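Hut Season Crew and Trail Stewards Wanted – Detunia Ridge

Posted 13/04/2020
Applications read by Magdolna Major, Season Coordinator

We look after 12 miles of ridge trail, two huts and one outhouse with a reputation. The season runs from the day the access road stops being a creek until the end of September. Between those points we need people who like being outside more than they like being comfortable, and who can tell a stranger his sneakers are a bad idea without ruining his weekend.

There are 6 places on the crew this year. Four are paid seasonal positions and two are unpaid, short-term steward spots for people who want to find out whether they'd enjoy this before giving up a lease. All dates depend on what the county and the state allow us to do, and as of this week nobody can tell us when that will be. We'd like to have the crew picked and ready anyway. If the huts stay shut all summer, the trail work will still need doing, and it can be done with plenty of air between people.

Where you'd be

Jidirar Hut sits at the head of the valley, an easy walk in by our standards, which have slipped over the years. It has a wood stove, a porch, a decent spring and cell service if you stand on the chopping block. Most day hikers get this far, eat a sandwich and go home happy.

Fukuda Hut is up on the shoulder, below the last climb. It has a smaller stove, a smaller porch and no cell service on any piece of furniture. The view is very good on the days there is one. Total climb from the lot is 2,837 feet, and you'll do it with a pack often enough to develop opinions about each of them.

Between the two is Gamier Notch, where the trail crosses the same brook three times for reasons that died with whoever laid it out. Much of this summer's work is there.

What the work is

Clearing blowdown with hand saws and axes. Cleaning drainages, which means raking wet leaves out of a ditch so that new wet leaves can have a turn. Replacing bog bridges at the notch. Painting blazes, a job everybody asks for and nobody wants twice. Carrying things up. Carrying other things down.

Hut duty rotates. When you're on, you greet people, answer questions about the weather with more confidence than you feel, keep the water log, sweep, and do a walk to the summit and back before supper. You'll be asked how far it is to the top roughly once per visitor. You'll be asked whether there are bears. There are. They have so far been better about the trash than some of the guests.

We're also replacing the trail signs, most of which have been chewed by porcupines, shot at, or both. The new ones are maple, routed and oiled. If you've done any lettering or hand carving, say so in your application. If you've only ever carved your initials into something, please don't say so.
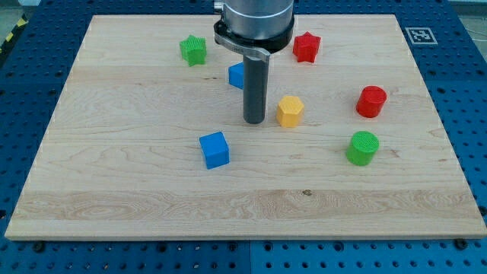

Who we're looking for

You can walk all day with a loaded pack and get up and do it again. You don't have to be fast. Our best crew leader in recent memory was passed regularly by families with toddlers, and she never once left a drainage half dug.

You have spent real time outdoors in bad weather, on purpose or otherwise. You know how to use a map and compass, or are willing to be taught by someone who will go on about declination longer than is strictly needed.

You hold a current wilderness first aid certificate, or can get one before you start. Classes are mostly canceled right now, so if yours has lapsed, tell us the date and we'll work something out. We won't hold it against you.

You can share a small bunkroom with people who snore, and you accept that you may be one of them.

Useful but not required: crosscut saw experience, rough carpentry, knowing your birds, being able to bake bread in a stove that has only two temperatures.

You need to be 18 or over and have a way to get to the trailhead. There's no bus. There was once a plan for a bus.

Pay and keep

Paid crew get $400 a week, plus bunk space and food while on the ridge. The food is plain and there's a lot of it. You work eight days on and six off, and on your days off you can stay in the crew cabin by the lot, where there's a shower that works if you're patient with it.

Stewards are unpaid but fed. A steward stint is two weeks and you can't split it up, however good your reasons are. Boots are your own business. We provide hard hats, gloves, saws, eye protection and a rain jacket of uncertain ancestry.

Please don't bring your dog. We like dogs very much. The last one ate a whole block of cheese intended for five people, and the matter still comes up.

How to apply

Write to Magdolna Major by email, using the contact link at the top of the page, with "Ridge crew" in the subject line. Include:

– a page or so about what you've done outdoors, paid or unpaid
– which position you want, and whether you'd take the other one
– the earliest and latest dates you could work
– two people we can call, at least one of whom isn't related to you
– anything we should know about food, allergies or old injuries

No cover letter template, please. Last year we received several from people who were passionate about our dynamic, fast-paced environment. The fastest thing on the ridge is the mouse at Jidirar.

Interviews will be by phone, and they're short. We'll ask about a trip that went wrong and what you did next. If you've never had one go wrong, tell us about one that went well and we'll probably find the mistake together.

Applications stay open until the places are filled. Magdolna answers everyone, though it may take her a week or two. If you applied in an earlier year and didn't get a place, please try again. Two of the current crew needed more than one go at it, and one of them is now in charge of the bread.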